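Unit 6: Diffuse Reflection and Interior Surface Finishes

Reading for this unit: the Stirkdale notes, chapter 12, up to the section on glazing. The section on gloss measurement is covered in Unit 7 and can be skipped for now.

6.1 Terms

Illuminance is the light arriving at a surface per unit area, measured in lux. Luminance is the light leaving a surface in a given direction, measured in candelas per square meter. The two are often confused in student reports. A light meter laid flat on a desk reads illuminance. What an occupant responds to is luminance.

Reflectance is the fraction of incident light that a surface sends back. It has no unit and lies between 0 and 1 for the materials treated in this course. Paint makers usually print it as a percentage under the name light reflectance value, or LRV.

A matte surface that scatters light equally in luminance terms for all viewing directions is called Lambertian. For such a surface:

L = E x R / pi

where L is luminance, E is illuminance and R is reflectance. Real matte paint departs from this at grazing angles. For hand calculation the departure is ignored.

6.2 Gradients on plain surfaces

A single paint color seldom shows as a single color across a whole wall. Illuminance falls with distance from the source and with the cosine of the angle of incidence. Light reflected from neighboring surfaces adds a second component, and if the neighbor is tinted, the added component is tinted too. A plain wall can therefore run from warmer to cooler without any change in pigment.

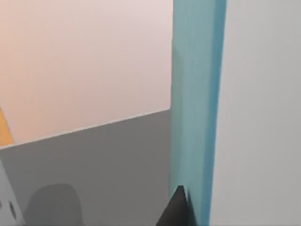 A reader of last term's draft, Agbenyega, objected that the formula in 6.1 has no term for color and so cannot predict a shift from warm to cool. The objection is correct as far as it goes. The formula must be applied separately to each wavelength band, with its own E and its own R, and the results combined afterward. In this course three bands are enough. Students who use a single value for R will get the brightness gradient and lose the color gradient.

6.3 Interreflection

Direct light is the part that reaches a surface straight from the source. Interreflected light has struck at least one other surface first. For a closed room with average reflectance R, the total is estimated by summing the series:

1 + R + R^2 + R^3 + ... = 1 / (1 - R)

Each term is one further bounce. At R = 0.38 the sum is 1.61, so interreflection adds 61 percent to the first-bounce figure. At R = 0.70 the sum is 3.33. Raising reflectance in a room that is already pale has a larger effect than the same increase in a dark one, and this is the usual source of error in retrofit estimates.

The series assumes that every surface has the same reflectance and sees every other surface equally. Long corridors and rooms with deep alcoves violate the second assumption badly. Use the zonal method from Unit 5 for those.

6.4 Worked example: the Davo reading room

The Davo reading room has matte walls with R = 0.60. Illuminance on the end wall was measured at mid-height at 170 lux.

L = 170 x 0.60 / 3.14 = 32.5 cd/m^2

The same wall near the ceiling line received 95 lux, giving 18.2 cd/m^2. The ratio is 1.8 to 1. Ratios below 3 to 1 across one continuous surface are treated as acceptable in the Humen design guide, which is the reference for all coursework.

Note that the ratio depends only on the two illuminance values. Reflectance cancels out, provided the finish is the same at both points. Repainting the wall in a lighter color raises both luminances and, through interreflection, will tend to lower the ratio slightly.

6.5 Problems

Problem 17 is optional and will not be graded. The others are due at the start of the February lab.

14. A wall with R = 0.45 receives 240 lux. Find its luminance.

15. Find the value of R at which the series in 6.3 gives exactly 2.

16. Repeat the Davo example for a wall of R = 0.38. State which of your results change and which do not.

17. Split the Davo wall into three bands with R = 0.68, 0.60 and 0.54. Assume equal illuminance in each band for direct light. Compute the relative band values after one bounce and after two. Show intermediate steps.

Report luminance to three significant figures, with units.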